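Ellow Hand Kit, second revision: a review from the kitchen end of robotics
Posted 31/08/2024

The method behind the Ellow kit is easy to state. You hold the gripper yourself, you pick things up and put them down, a camera on the gripper records it, and a policy learns from the recordings. The arm stays switched off in the corner until the end, and for once nobody has to teleoperate it with a headset and a sore neck.

I bought the two-hand version for $928 and set myself a fruit task: pieces from table to glass plate and back. Ellow's booklet suggests wooden blocks. Blocks are very well behaved and I have never once been asked to serve them.

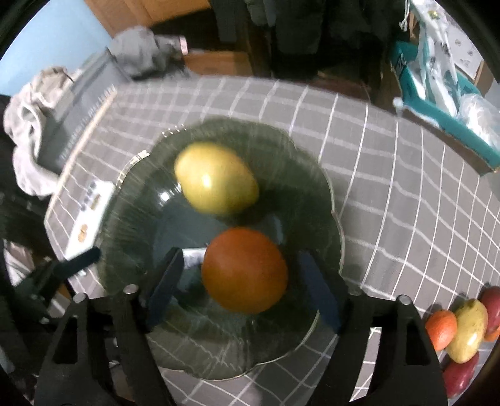
Setup took an evening. The fingers are linkages, so they close parallel and stay that way, and the trigger has a nice long pull. The supplied screws are a different story. Mine wandered loose twice a week until I gave in and bought threadlocker. The Vikov grips I used before were uglier and heavier and never dropped a screw on my foot.

Then the data. I recorded 300 demonstrations, trained, and got a policy that approached every fruit with great confidence and closed beside it. At 2000 it could manage an orange. I stopped at 2480, mostly because of my wrist. By then it would pick up nearly anything round and set it down without a bang, which in my house puts it ahead of several relatives.

The interesting result is about mess. I trained one policy on tidy takes only and another on a mix, clutter left where it lay. On a table neither had seen, the mixed one was clearly better. The tidy one got nervous around anything that hadn't been in its lessons and hovered. I'd been feeling guilty about my housekeeping and would now like it called augmentation.

Glass was the weak point. Both policies misjudged the rim of a see-through plate far more often than that of a plain china one, and extra takes helped less than I'd hoped.

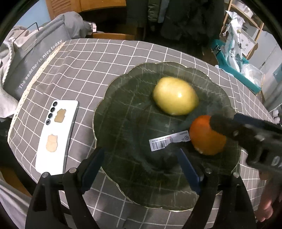

Do you need both hands to get anything useful out of it?
One hand is enough for pick and place. The second earns its price when something has to be held steady or passed across, and it doubles the syncing chores.

The software is called Zulia and has opinions. It throws out any take where tracking slips, without telling you which, so keep your own list. Export to the Krasniqi format works but drops the finger width unless you tick a box on the third tab. I lost an October's worth of recordings to that box with the first revision, and it hasn't moved.

Four stars. The fifth is somewhere under the fridge with the screws.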